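Games Business, Week 3: Live games and what keeps them running
Posted 3/10/20

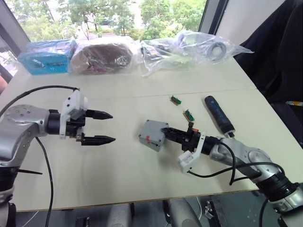
Two arms over a pale cream table, one gripper open.

Okay, last week I rushed the bit on seasons, so we're going over it again. Sorry to the back row, who I gather couldn't hear me anyway.

A season is a chunk of new stuff with a start and an end. Our case is Tratevetti, the kart racer from Wirton. They sold it once, up front, and by August the servers were costing more than new sales brought in. So they dropped the price to nothing and started selling a pass — same tracks, same karts, totally different business!

Terms to know:
Churn: players who leave in a given month.
Conversion: the share of players who ever pay.
Sink: anything that takes in-game coins back out (paint jobs, repairs, entry fees).

I love the sink example in Tratevetti. A gold paint colour costs 476 coins, and a good player earns up to 30 a race. Work out how many races that is, then ask yourself if you'd bother. Plenty of people did, and I was one of them (my kart looks fantastic).

Kariuki is the other publisher in your reader. Skip the section on console ports, but do read pages 2 and 3 closely.

For next class: pick a live game you play and write a paragraph on where its money comes from. Upload it to Trirkix under Week 3. If your favourite game has no sinks at all, bring it along, I'd like to see that.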